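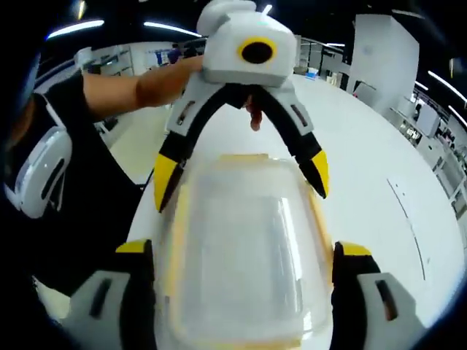
3.2 Containers and work surface

All packing trials in the Tollano study were carried out at a large white table. The surface was wiped between trials and held only the receiving container and the items for the current trial. Small items were presented one at a time and released into the container from above. Figure 2 shows a translucent container with a rounded rectangular shape on the white tabletop, its rim or lid edge a pale yellow-orange, with a small reddish-brown item above it.

The container set was taken from the Olurer household inventory, which lists storage boxes by wall transparency, outline and opening width. We restricted the set to 15 containers that could be filled from above without tilting. Opaque boxes were kept in the set for comparison but were not used in the first block. Clear and cloudy walls were coded as one category, as the two coders could not separate them reliably once a box had been handled for some time. Rim color was recorded separately from wall color. A colored rim marks the boundary of the opening against a pale table, and we expected it to affect where items were released, particularly near the corners.

Room lighting was left as found. This produced bright reflections on the inner walls of several translucent containers, and on a few of them the highlight ran along the upper wall close to the rim. The coders were instructed to ignore such highlights when judging where the opening began.

3.3 Coding of placements

A placement was defined as the interval between the first moment an item was held over the table and the moment it came to rest. In total, 2504 placements were coded. Of these, 654 involved a translucent container, and 163 of that subset were coded a second time to check agreement. Items that touched the rim before falling inside were counted as placed – the contact was noted in a separate column. Items that came to rest on the table were counted as missed, even if they were picked up again and placed correctly.

Item size was entered in three classes following the Chauhan scheme (small, medium, bulky). Item color was entered in plain terms such as "reddish-brown" with no attempt at color matching. Items that were partly hidden while being held were assigned a size class only after release; where this was not possible the field was left blank.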